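Home | About | Sorting Guide | Drop-off Hours | Contact

About Siswood Sorting

Siswood Sorting is a small company that writes and tests waste-separation procedures for offices, break rooms and school cafeterias. We do not haul waste and we do not sell bins. A client sends us a list of what its people throw away in an ordinary week, and we return a written sorting plan, a set of labels and a training session for the staff who will use them.

The company was started by Živko Atanasov and Remzi Kozan, who had both worked on the receiving side of a materials recovery line. Most of the rejected loads they handled came from small sites. The usual faults were the same at every site: liquid left in containers, caps and bottles of different plastics kept together, one container dropped inside another, and paper cups placed with office paper. All of these faults occur at the table where someone finishes a drink, and that is the point at which our procedures begin.

What we work on

Our scope is limited to small items, meaning anything a person can lift in one hand and would normally drop in a bin without looking at it. Cups, cans, small bottles, wrappers, sachets, labels and loose strips of film account for most of it. Furniture, electronics and food waste are outside our scope and we refer those inquiries elsewhere.

The current item list has 781 entries. Each entry gives the main material, any secondary material, the stream it belongs to and the condition it must be in before it goes there. An entry is reviewed when a client reports a problem with it or when a receiving facility changes its rules. Entries are never merged for convenience. A cup with a lid and the same cup without a lid are separate entries, as they go to different streams in most of the plans we have written.

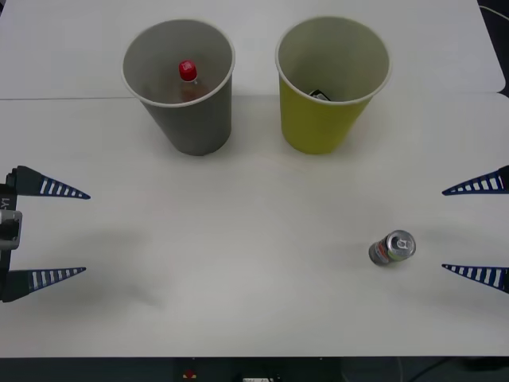
Nested items are the most common cause of a failed check. When one container is dropped inside another, the person at the bin sees only the outer one and sorts the pair by that. A paper cup with a small capped bottle standing in it is a typical case: the cup goes to one stream, the amber-tinted bottle to a second, and the red screw cap may go to a third, depending on the local facility. Our procedure requires that every cup be looked into from above before it is moved. A small item low in a cup can be almost completely hidden by the wall, so a look from the side does not count as a check. Cans are handled separately from cups and are never used to hold other waste.

The test table

All procedures are tried on a plain white table before they are sent out. White was chosen because labels, film and dark fragments can be found on it quickly. We use no tray and no mat. The person running the check works in a fixed order:

Separate any nested items.
Empty liquids into the sink.
Remove caps, lids and sleeves.
Place each part in its stream.
Inspect the table surface for film and strips.
Record the result.

The last inspection was added after the first year. Thin, pale material was being left behind at a higher rate than any other kind, and it was being wiped into general waste with the crumbs. It now has its own line on the record sheet.

A procedure is released when 70 consecutive runs have been completed without a sorting fault. If a fault occurs, the wording of the step is changed and the run restarts from zero. The longest test so far was for the Kavia break room plan, where the wording for cup sleeves was rewritten 3 times.

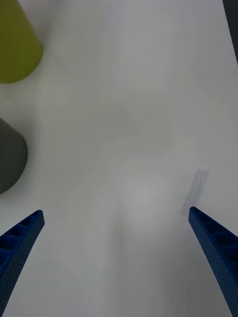 Máté Kun wrote to us after his site had used its plan for a month and asked why the surface inspection could not be done first, while the cups were still standing. He pointed out that his evening staff had little time and would prefer to clear loose strips before touching anything else. We tried the change. Strips lying under or behind the cups were missed, and the inspection had to be repeated at the end in any case. The order was left as it was, but his site now uses a shortened record sheet, and this is available to other clients on request.

Staff

Živko Atanasov maintains the item list. Remzi Kozan handles site visits and contact with receiving facilities. Liviu Pană writes the procedures and designs the labels. Mirsad Kneževič runs the test table and teaches the training sessions, which take up to 21 people. Larger groups are split.

Working with us

New clients should send a one-week item record before the first call. A blank form is in the Sorting Guide. Photographs are accepted in place of names where staff are unsure what a thing is made of, provided that the item is shown empty and with its cap or lid beside it. Please do not mail samples.

Calls are taken on Monday mornings. Plans are delivered as plain documents that can be printed in black and white, and labels are supplied in one size only. Clients may copy both for use at their own sites. Changes to the wording should be sent to Liviu first so that the test record stays valid.

We do not certify sites and do not issue badges or ratings.

Share this page | 21 shares | 3 comments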